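3. Data Collection in the Student Project

3.1 Course setting

The demonstrations were recorded as part of a one-semester project course in the mechanical engineering program. Eleven students took part, most of them in their third year, and none had worked with learned manipulation before. The course has no lab room of its own. Recording was therefore done in student housing and family homes, which gave a wider range of floors, lighting and household items than the bench setup used in the previous year. Each student received the same handheld gripper, called Stevulel in the course material, together with a short written protocol and a checklist for the camera mount.

The task was limited to picking up garments from the floor and placing them in a container. Folding was left out after a two-week pilot showed that students spent most of the session time resetting the cloth. The pilot data are not used in this paper.

3.2 Recording protocol

A session consisted of a series of short episodes with a single garment. At the start of each episode the student dropped the garment from waist height, or placed it folded or bunched, according to the start condition printed on the session sheet. The gripper was then brought in from above with the fingers fully open. The protocol asked for a pause before contact so that the approach pose could be separated from the closing motion when the episodes were cut. In practice the length of this pause varied a great deal between students, and the segmentation script had to be rewritten to use finger distance instead of hand speed.

Students were told to aim for a single layer or a raised fold and to avoid pressing the fingertips into the floor. On hard floors such contact produced a sharp vibration that disturbed the pose estimate for several frames. Figure 3 shows an approach to a bunched garment on tile.

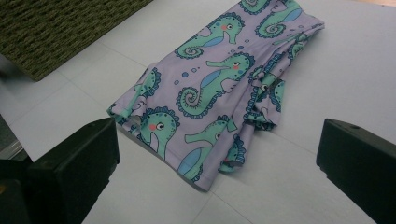 Figure 3. Open fingers on either side of a folded garment with a seahorse print, tiled floor.

The target was 200 episodes per student. Two students did not reach it, one because of a loose camera mount that was found only at the review stage. All episodes from that mount were removed. The remaining recordings were uploaded to the shared Gosari server, where a second student checked each one against the session sheet. The reviewer marked an episode as valid, repeatable or rejected, and entered a short reason in the last two cases. The most common reasons were a missing release at the end of the episode and a hand entering the camera view during the grasp.

3.3 Garment selection

Garments were chosen by the students from what was available, with two restrictions. Items with hard parts larger than a shirt button were excluded, and so were items that could not be lifted with one hand. Small garments turned out to be useful for the course. They could be reset quickly, and a failed grasp was easy to recognize.

Printed fabric was first treated as a source of error. Sneha Bhatia, who supervised the annotation work, noted in the pilot review that annotators traced the outlines of printed figures as if they were folds. The labeling guide was changed to require a visible shadow or a break in the pattern before a fold line could be drawn. Agreement between annotators improved after this change - most clearly for garments with large repeated motifs. Plain dark fabrics remained the hardest group, and we kept them in the set with a separate tag.

3.4 Splits and tags

The valid episodes were divided by home, so that no floor appears in both the training and the test part. The test part was further reduced to 125 episodes, selected so that the dropped, folded and bunched start conditions were all represented. Tags were added for floor type, fabric pattern and start condition. The floor tag refers only to the surface under the garment; rugs and mats elsewhere in view are not tagged.

Two policies were trained on this material, Sukau and Zariņš, named by the student groups that built them. Both take the wrist view as input and predict a short sequence of gripper poses. Sukau uses the image alone, while Zariņš also receives the finger opening from the previous steps. The groups worked from the same split and were not given access to the test episodes until the last week of the course. Training settings are listed in Appendix B, and the comparison is given in Section 4.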